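Notebook, gripper data, Rimard set
Friday

Event labels on soft objects

Continuing from the last entry. The open item was why Poren closes too early on crocheted and plush objects in the box task and then lifts with nothing, or with one ear. Suspected the labels before the policy. Spent the day on the labels.

How labels are made now. The finger width signal comes in at 60 Hz from each hand-held gripper. Odix looks for a drop in width followed by a plateau and writes a grasp start at the first sample of the plateau. Release is the mirror case. Threshold on the plateau is 2 mm of allowed drift. No images are used at this stage. Rolland reads the events afterward and cuts the recording into segments, one per object moved.

On rigid items this works. Cardboard boxes stop the fingers dead and the plateau is flat from the first sample. A squeeze tube is a bit worse if it is taken across the middle, fine near the crimp.

On crocheted items the width keeps falling after contact. The operator squeezes, the stuffing gives, and the trace runs down a slope with no clear corner in it. Odix then does one of two things:

- marks the start late, well after first contact, once the stuffing stops giving
- marks a false start early, if the operator hesitates with the fingers half closed near the object

The second one is the bad one. It teaches "closed enough" at a width where the pads are not touching anything.

Pass over the full set

Ran Odix over everything recorded so far in the home tabletop part of Rimard. 1,878 grasp starts. Then ran the slope check from Tuesday's script, which flags any event where the width is still moving more than the allowed drift in the window after the mark. 519 flagged. Went through the flagged ones by eye in Rolland, image strip on the left, width trace on the right. Most are crocheted or plush. The remainder are fabric pouches, plus a few rigid items where the pad slipped on a corner.

(Correction, the slope script is from the previous week. Not redoing the heading in the repo.)

Scene type used for the comparison: orange-rimmed open box on the marble table, rigid and crocheted items mixed. This is the type where a single threshold has to cover both kinds of object within one recording. First view below has the fingers open, with the right pad just in front of the white crocheted toy. Second has the bunny between the fingers. 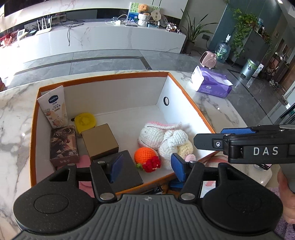
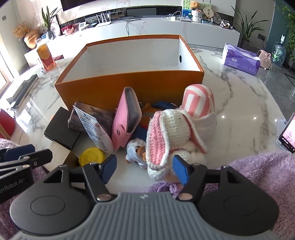
Contact mark from the images

Tried a second mark, independent of width. The pads are blue and always in view from the gripper camera, so their outline is easy to segment. Idea: watch a thin strip of pixels along the inner side of each pad. While the fingers close on free space, the background slides through the strip. Once an object is touching, the texture in the strip moves with the pad. Mark contact at the first frame where both strips move with their pads.

Notes on behavior:

- Crocheted surfaces are good for this. Stitches give plenty of texture and the strip locks quickly.
- Plain white on white is poor. White item against the white inside wall of the box, the strip cannot tell object from wall. Bright sun on one side makes it worse.
- When one pad touches first and pushes the object toward the other, the two strips lock at different times. Taking the later one matches what I would label by hand. Taking the earlier one does not.
- The second gripper coming into view near the pad breaks the strip. Same blue, same black linkage. Masking by image side is not enough when the hands work close together over the box.

For the last point I am using the pose of the other gripper projected into this camera and dropping any strip pixels inside it. Coarse, but it removed the worst cases. Drops some usable frames too.

Combined rule as of tonight

1. If the width plateau is flat inside the drift limit, keep the Odix mark.
2. If it is not flat and both strips lock, use the strip mark.
3. If it is not flat and one or both strips fail to lock, send to hand review and leave the event out of training until someone has looked at it.

Long ears, straps and flaps remain a problem under rule 2. A pad can lock on an ear and move with it while the body stays put. By the definition above that is contact, and it is also the thing Poren is copying when it comes up with one ear. Might need a third check after lift: does the body move with the pads. Have not written it.

To do

- Rerun Rolland segmentation with the combined rule. Keep the old cuts in the archive folder.
- Hand label a small held-out part of the flagged events without looking at either mark. So far my review has been done with the Odix mark visible on the trace, which biases it.
- Check the left gripper's width calibration. Its fully closed reading has an offset the right one does not have.
- Retrain Poren only after the held-out labels are in. Same seed and same split as the last run.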